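Kneath Wikudus Shooting Board

Home > Ice hockey > Off-ice training > Shooting boards

£31 (Short). Long version priced at the till, once we've measured your car.
In stock at Zukance, Sostidbridge. Collection preferred.
Page last updated 23 February 2018

The Wikudus is a slab of slippery white plastic that you put on the ground and hit pucks off. We could dress it up, and the maker's leaflet certainly does, but anyone who has tried taking wrist shots off a driveway will know what it's for. Tarmac eats stick blades. Paving slabs eat them faster, and grass does nothing for your shot except teach you to scoop.

On the board a proper puck slides much as it does on the ice, perhaps a touch slower. You can cup it, drag it in, change the angle and let go, and the blade comes away with a bit of white dust on the tape and nothing worse. It will not make you a goal scorer. It will let you take a great many bad shots in private, and some of them will become better ones.

Kneath make it in 2 lengths. The Short is the one most people buy. It has room for your blade, a puck and a modest wind-up, and it goes behind a door when somebody wants the hall back. The Long gives you space to stickhandle before you shoot, and has to be carried home by two people who are still on speaking terms.

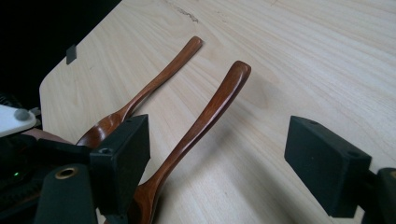
Marianna Wilczyńska wrote in to say that the Short is fine for wrist shots and snapshots but that she gave up on slap shots within a week, as her back foot kept wanting to be where the board wasn't. She has since bought the Long and keeps the Short for her daughter. We think she has it right. If you're serious about slap shots, or simply noisy, get the Long to begin with.

What the surface is like

Smooth on one side, faintly textured on the other. Shoot off the smooth side. The textured side goes down and grips concrete well, carpet quite well and laminate flooring hardly at all. If you must use it indoors on a hard floor, put an old towel underneath, and then have a think about the pucks.

It scratches. Every shooting board scratches, whatever you have read elsewhere, and the scratches make no difference to the way the puck runs until there are an awful lot of them. Ours in the shop had 3,300 shots put off it by the under-fourteens over a single summer (Ronaldo Araújo kept the tally on the back of a fixture list and would not be talked out of it). It looks dreadful and still works.

The corners are rounded off and each has a hole through it for a ground peg. Pegs are included. They are fine in lawn and useless in a patio, and we have had that phone call more than once.

Glide spray

The board comes dry, and dry is all right. With a little glide spray it gets noticeably quicker. We stock Kneath's own in a 400 ml can, which lasts an average player a season and an enthusiastic one until the weekend. Spray lightly, wipe with a cloth, leave it a few minutes. Do not walk on it in socks. Furniture polish does a similar job at first and then goes sticky.
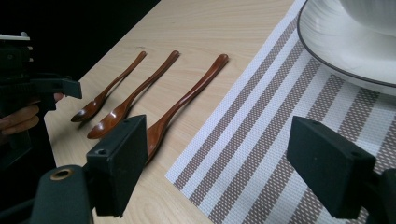 Which pucks and which stick

Use normal ice pucks. Roller hockey pucks with the little runners tend to wobble, and street balls roll straight off the end as though they had a bus to catch. Weighted training pucks are OK for stickhandling, but please don't fire them. They are hard on the blade and harder on the fence.

Any stick will do. Remember that you're in trainers and so you're shorter than you are on skates, and your usual stick will feel too long. Genivaldo Barbosa in our workshop suggests standing on a second board, or cutting down an old stick for home use. Cutting costs nothing if you bring it in on a weekday and don't stand over him.

Left-handed and right-handed players can both use it. We mention this only because we are asked.

Looking after it

Hose it down, or wipe it with washing-up liquid and warm water. Black puck marks come off with a kitchen scourer. Store it flat. If you lean it against a south-facing wall all summer it will take on a curve, and the curve is not covered by the guarantee. A slightly bent one can usually be persuaded flat again by leaving it in the sun, hump side up, with something heavy across it overnight.

In hard frost the plastic goes stiff and we would leave the slap shots for a milder day.

In the box

Board, four ground pegs, the leaflet. There is a page in the leaflet headed "Unlocking Your Release" which you may enjoy.

Delivery and collection

Short boards go by courier. Long boards go by our own van within reach of Sostidbridge, usually on a Thursday, and otherwise not at all until the courier forgives us. Returns are accepted unused and in the wrapper. A board with puck marks on it has been used, even if it was only the once and your brother did it.

The club discount applies to both sizes. Bring your registration card or play well enough that we've heard of you.

Customer comments

Simone Meireles: Bought the Short in September. Good, quick, easy to clean. Pegs pulled out of our lawn after rain so I now use tent pegs, longer ones. Would have liked a handle of some sort.

Raíssa Vasconcelos: Does exactly what it should. The neighbours have asked what the banging is. Is there a net you'd recommend that will take a real puck?

Reply from Zukance: Yes, the steel-framed one by the till. The cheaper one next to it will take several real pucks and then let them through. Ask for a backstop sheet as well if there's glass behind you.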